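I Don't Believe in Patio Sets Anymore

My neighbors replaced their outdoor dining set again in January, which is when the stores want the floor space back and everything drops by half. It's their third since I moved in. I've bought two myself, so I'm not looking down on anyone. I just don't trust the category.

The first one I owned was a Vesness, six chairs and a table, in what the tag called "all-season weave." I'd like to know whose seasons. By the second summer the weave on the two chairs that got afternoon sun had gone chalky, and then it started shedding little curls onto the deck that I kept sweeping up and kept finding in my socks. The warranty covered the frame. The frame was fine! You just couldn't sit on it without leaving with a piece of chair stuck to your leg.

So I went up a level, or thought I did. The Seltholm bench was solid wood, oiled, heavy enough that two of us cursed it around the side of the house. The leaflet said to oil it "as needed." I oiled it in spring and it was gray by the end of August. I asked the store about that and was told gray is a natural patina and many customers prefer it. Maybe they do. I notice the bench in the showroom was not gray.

Then there's the price thing. I keep seeing sets marked down from 2000 dollars, and I have watched one of them for most of a year without ever catching it at 2000 dollars. A discount of 50 percent off a number that no customer pays is just the price. I don't know why this still works on me, but I had the Coşkun sectional in an online cart twice.

What stopped me was going to sit on it. The cushions were lovely for the first few minutes. After almost 10 minutes my knees were higher than I wanted them, and I tried to picture eating a plate of anything in that position. Deep seating is for holding a drink and being in a catalog. I also asked where the cushions go when it rains and was shown a storage box, sold separately, big enough to need its own corner of the patio. 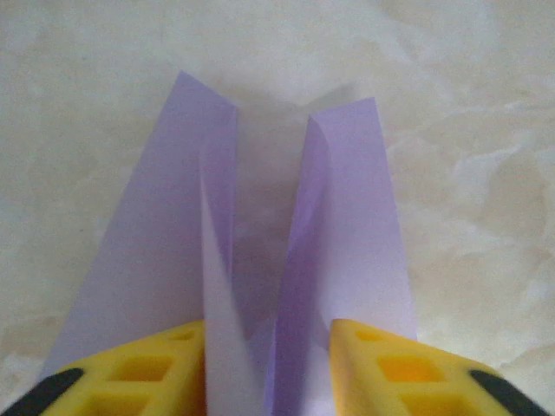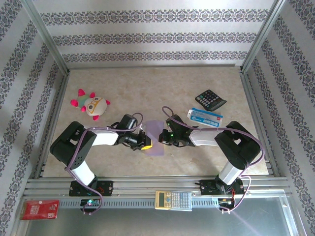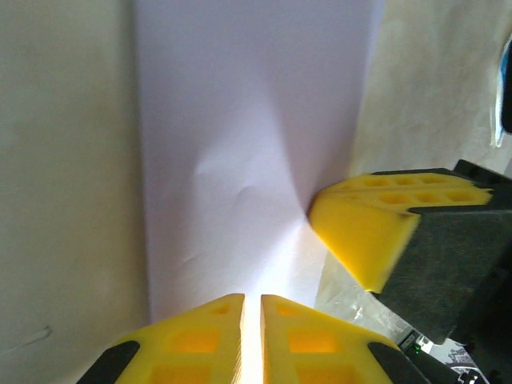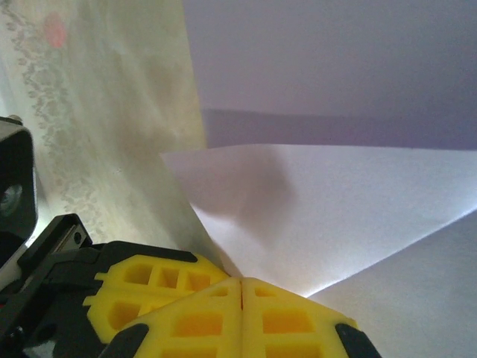

Purple paper folded into two points in the first one, the whole marble-patterned tabletop in the second, yellow gripper fingers in the last two.

Covers are the other racket. A Grilano cover cost me 90 dollars and collected a puddle in the middle that the mosquitoes thought very highly of. You're supposed to prop it up from underneath so the water runs off. I used an upside-down bucket. It looked like I was hiding a small camel out there all winter, and when I took it off in spring there was mildew on the table anyway, in a neat ring where the bucket had been.

I do still want to eat outside, and people always ask what I'd buy instead. At the moment I have four metal folding chairs from a church sale and a table that used to be in the kitchen. The table lives in the garage and comes out when we need it. The chairs have some rust at the hinges and one of them pinches, so I take that one myself. They aren't comfortable for a long evening. I bring out the couch pillows, and then I bring them back in.

I may crack and buy something in the fall sales. If I do, I'm taking a book to the store and sitting in the chair for a full chapter before anyone gets my card. I've also started asking to see the replacement cushion prices first, before I even look at the set. You should see how long it takes them to find the page.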